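Macedo Terrace Trail: audio guide and map pack, reviewed

Reviewed April 17, 2026

The Macedo pack is a self-guided walking kit for the terraced wine slopes between Olside and Nunonden. It consists of a folded paper map, an app with recorded commentary, and a plastic card that gives access to the tasting cellars on the route. I bought mine at the Olside ticket office and used it over four days in August, then went back to the app twice during the winter to check whether the faults I had noted were still there. Most were.

The map

Scale is generous and the contour lines are legible. Paths are graded by colour, and the steep stairways between terraces are marked separately, which the free leaflet does not do. Printed stock is coated on one side only. Mine wore through at the main fold on the third day. Place names follow local spelling, and the station signs do not always agree with them, so allow some time at Nunonden to work out which platform exit leads to the lower path.

Heights are given at the main junctions. The chapel above Dirkell is shown at 1,026 metres and my altimeter agreed with that to within a few metres. The walking times printed beside the route are less reliable. They seem to have been measured downhill. The section from Dirkell to the upper wall is given as 30 minutes and took me almost twice that at a steady pace, without stops.

The app

Commentary is divided into stations and starts when the phone comes within range of each one. On the open slopes this worked without trouble. In the village lanes, where the houses are tall and close together, it started late or played the wrong track, and the only cure was to pick the station by hand from a list. The list is in alphabetical order – not walking order – so it has to be scrolled each time.

The recordings themselves are good. The narrator explains how the dry-stone walls are drained, why the rows run across the slope on some plots and down it on others, and how the monorail carts used at harvest are braked. There is little of the usual romance about sun and stone. Station 4, on the repair of a collapsed wall, is the best of them and could be twice as long. The two stations on local legends can be skipped.

Offline use needs the full download, done in advance on a decent connection. Battery use was moderate. With the screen off and location on, my phone lasted a full day's walk, with enough left for the train timetable.

The cellar card

The card covers 5 cellars, one small pour of white in each. Opening hours are printed on the back, and two of them had changed by the time I went. The app shows the current hours, but on a page that is not linked from the map. Go by the app.
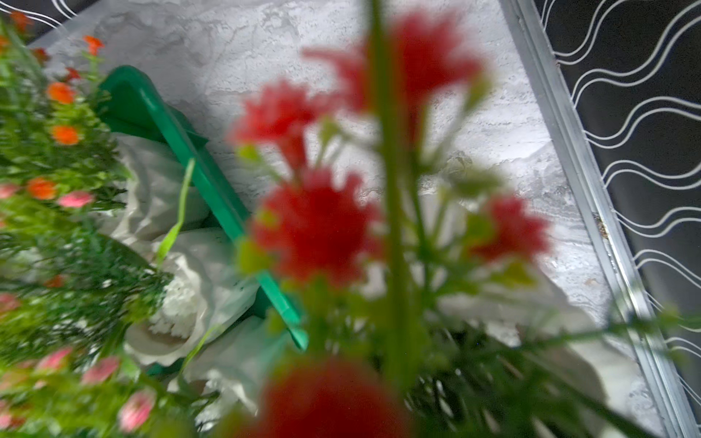

Tasting rooms vary a good deal in comfort. The one at Dirkell is a vaulted room with proper spittoons and a tasting sheet for each wine. The one at Nunonden is a shop counter with standing space for a few people. Decoration in most of them is of the kind found in wine villages everywhere: old tools, framed labels, artificial flowers. Red blooms with feathery green foliage have at least one technical point in their favour, as a real bouquet in a tasting room would get in the way of the nose. Water was offered in all but one of the rooms, bread in none. Anyone doing the whole card in a day should carry food.

Faults and omissions

There is no information on shade, and the middle section has hardly any. Public taps are marked on the map but not in the app. The monorail crossings carry a warning symbol that is missing from the key. The return leg from Nunonden is described in one direction only, so those who start there will hear the stations refer to things they have not yet passed.

Verdict

Worth buying for the map and the wall-building commentary, provided the printed times are ignored. Walkers who already own a good topographic sheet and do not drink could manage with the app alone, sold separately at the same office. The cellar card pays for itself at the third pour.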